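Kestus cell budget - README

Covers equipment planning for the two-arm packaged food cell. Prices are in US dollars, before tax and freight. Last revised in August.

cell_costs.csv has one row per purchase line: item, vendor, quantity, unit price, lead time in weeks. Arms and grippers are quoted by Huvley. Cables, mounts and power supplies come from Luo. Lead time on the arms is 8 weeks from purchase order - plan the table and wiring inside that window.

Test stock is bought locally and charged to consumables. Current stock is packaged ramen in film wrap, including Maruchan Soy Sauce Flavor.
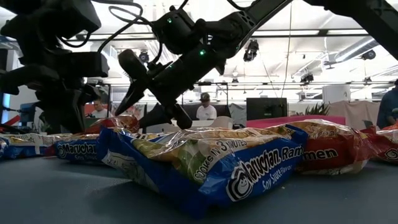

Should spare grippers go on the first order?

Order 2 spares with the arms. Huvley charges separate freight on later orders, and the spares line is already set at 1000.

Known gaps: the Teltport support contract is entered at 2000 per year, from a verbal quote. Replace it when the written one arrives. Installation labor is not included. Floor space is charged to the site and has no row in the file.

Blank unit price means no quote yet. Do not enter zero - the totals script reads it as a free item.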